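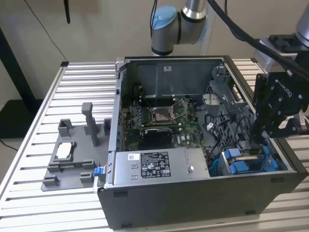
Desktop tower, side panel removed, power supply toward the front.

Takska Refurbished Desktops - Frequently Asked Questions
Last updated February 28, 2023

Which machines do you accept for trade-in?
Business desktops in tower or small form factor cases. A missing drive or processor lowers the quote but does not void it. Laptops go through our Histoder store.

What is the minimum quantity?
Pickup is free from 3 units. Fewer than that must be dropped off at the Elalano counter.

How is stored data handled?
Drives are overwritten in one full pass and verified. Drives that fail verification are shredded. Certificates list serial numbers and are sent by email.
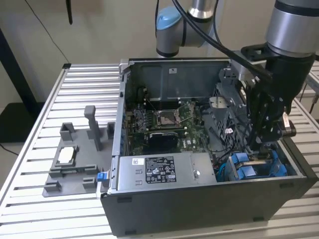

One customer, Ivanyshyn, wrote to ask whether the certificate also covers drives removed before pickup. It does not - only drives we receive are listed.

Can I buy a unit without an operating system?
Yes. Select "no OS" at checkout. The warranty on parts is unchanged.

How much power does a replacement supply need to deliver?
For onboard graphics, the original supply is enough. For an added graphics card, check the card maker's figure. We stock 400 and 600 watt units. 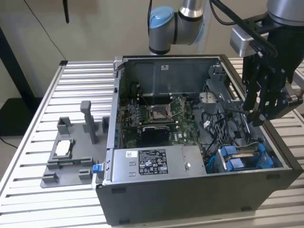 Open case with the processor socket empty.

Do you ship outside the country?
Not at present. Freight orders resume in April.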